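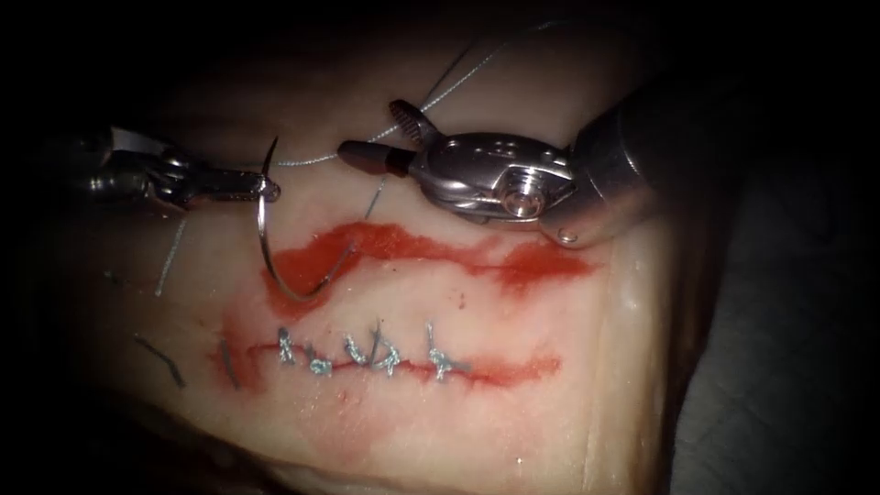
Section 4: Setting up the suturing bench

This section covers getting the two-arm bench from cold to first stitch. If you've just come from section 3 you'll have both arms bolted down and the Coson controller talking to them. If the controller is still showing a red lamp, go back and sort that out first, because nothing below will work until it's green.

I wrote most of this while setting up our second bench with Daranee Thongsuk, who kept stopping me to ask why I'd just done something without mentioning it. Those bits are now in the steps. The rest I've been doing the same way since June and I'm fairly set in my habits, so if you find a better way, tell me!

4.1 Fitting the instruments

The needle driver goes on the left arm and the bigger wristed instrument goes on the right. You can swap them in the software if you really want to, but every saved routine on our benches assumes this way round.

1. Press the amber button on the controller so the arms are held but not driven.
2. Slide the needle driver into the left carriage until the collar clicks. Give it a gentle tug. If it comes back out you only got the first click, and there are two.
3. Do the same on the right. This one is heavier at the wrist end, so keep a hand under it until the collar has locked.
4. Look at the pivot pin on the side of the right wrist. It should sit flush. If it's standing proud, take the instrument off again and press the pin home with the plastic drift (it lives in the lid of the Stokdale case).
5. Open and close both sets of jaws from the screen, slowly, a good few times. You're listening for a tick. A soft whirr is fine.

CAUTION: Keep your fingers out of the jaws during step 5. They close harder than you'd expect from something that size.

Note: If the screen says "tool not known" after you've fitted something, wipe the contacts on the back of the collar with a dry cloth and try again. I've never had to do more than that.

4.2 Putting the pad down

We use the pale Tostulitz tissue pads. They come flat, with a backing sheet that you need to peel off, and I have run a whole session with the backing left on, so do check.

1. Wipe the tray and let it dry.
2. Lay the pad with its long side towards you and smooth it out from the middle.
3. Clip the two far corners first, then the near ones. Don't stretch it. A stretched pad pulls the cuts open and the stitches come out far too tight.
4. Make your cuts running side to side, one above the other, with enough room between them that the right wrist can hover over one without brushing the knots on the other.
5. Run the red marker dye along both lips of each cut. You want a band a few millimetres wide. The camera uses the red to find the wound edge, and where the dye goes patchy it starts to guess.

Start with the lower cut and then move up. The right instrument comes in from the top right and sits very low over the pad, and with finished work below it you can see straight away if it's dragging on anything.

4.3 The light

One lamp, aimed at the middle of the pad, and the room lights off. The edges of the pad will go quite dark and that's fine, the arms don't need to see them. What you do need is for the cut you're working on to be inside the bright part for its whole length.

The instruments are shiny and will throw bright streaks back at the camera. Tilt the lamp a little at a time until the streak on the lower side of the right wrist stops washing out the pad underneath. Daranee does this with one finger on the lamp arm and her eyes on the screen, and she's quicker at it than I am.

4.4 Zeroing the arms

1. Drive both arms to the park position.
2. Bring the left tip down to the zero mark on the tray, then press Set.
3. Repeat with the right.
4. Ask each arm to go back to the mark without help. If either one misses, do both again. I know it's tempting just to redo the bad one, but they share a reference and you'll be chasing it all afternoon.
5. Write the counter reading in the bench book. Ours said 174 when I finished this page.

4.5 Loading the needle and thread

Use the curved needles with the light grey thread. Dark thread is fine for hand practice but it disappears in the shadowed part of the pad, and then the camera loses the tail.

1. Offer the needle up to the left jaws by the body of the curve, never by the point.
2. Close the jaws from the screen and check the needle hangs in a steady arc. If it swings, open up and seat it again.
3. Lead the long end of the thread up and away to the right, passing above the right instrument. If it goes under, the wrist will sit on it.
4. Drive the left arm to the left end of the cut and stop with the needle just over the edge.
5. Check for slack one last time, then press the green button and take your hand away.

CAUTION: Don't reach in to free a snagged thread while the green lamp is on. Press amber first, every time, even if it's only a loose loop.

4.6 What good knots look like

The routine puts in single, separate stitches, each tied and cut before the next. You're after even spacing, the edges of the cut drawn together without puckering, and short tails that stick up clear of the wound. A tail that's a bit tall doesn't matter. Two knots sitting closer together than the others usually means the pad has crept, so look at your clips.

4.7 Looking after it

Wipe the jaws after every pad, as the dye gets into the ribs and sets hard. Oil the wrist joints every 90 runs with one drop of the Berisha oil, then work the joint and wipe off what comes out. At 400 runs the needle driver wants new jaw inserts, and at 2000 the drive cables need changing on both arms. Rok Petkov does the cables for us. Please don't have a go at those yourself, the tension has to be set on his jig.

Page last changed Oct 2, 2022. Section 5 covers saving your own routines.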